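Visit to the Vokska cell, October 17, 2025

Jasmina Živković took us through cell 2 first, starting with the simulated copy they use before touching the real gripper. The jaws are always parked open before a check.

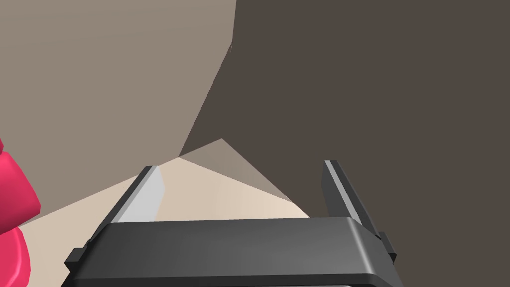

Wrist view in the simulator, jaws open

Pad wear gets most of the attention. Each pad is swapped after 147 hours -- sooner if the grip test fails -- and the change takes 8 minutes. The jaw opening is set to 80 mm afterward.
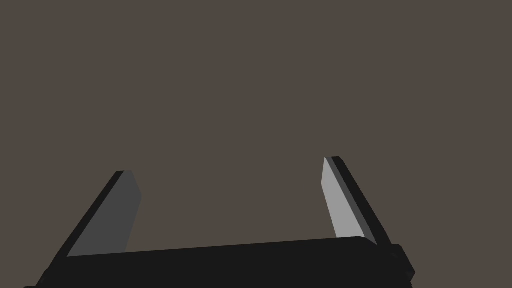 The new value goes into the log and is copied to the model the same day. We asked how often the two drift apart. Twice since May, both times after a pad change.

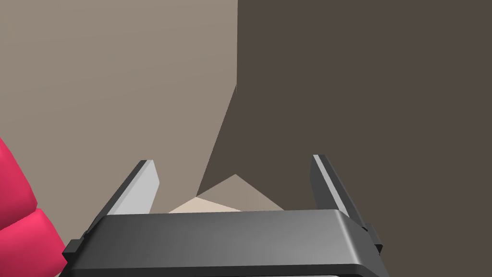 Anselmo Tejada thought 147 hours was too long and said his own line would never get there on one set.

Jasmina wants to try a softer pad from Lilia next. The finger screws stay as they are. 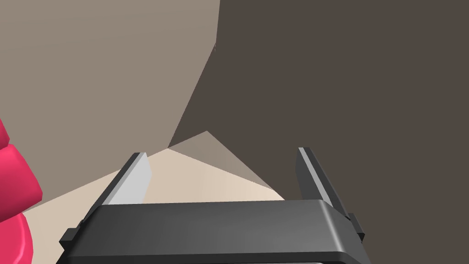 Afternoon: the Tikon line

We had less time here. The feeder was down for cleaning, so we saw the spare parts shelf and the log sheets.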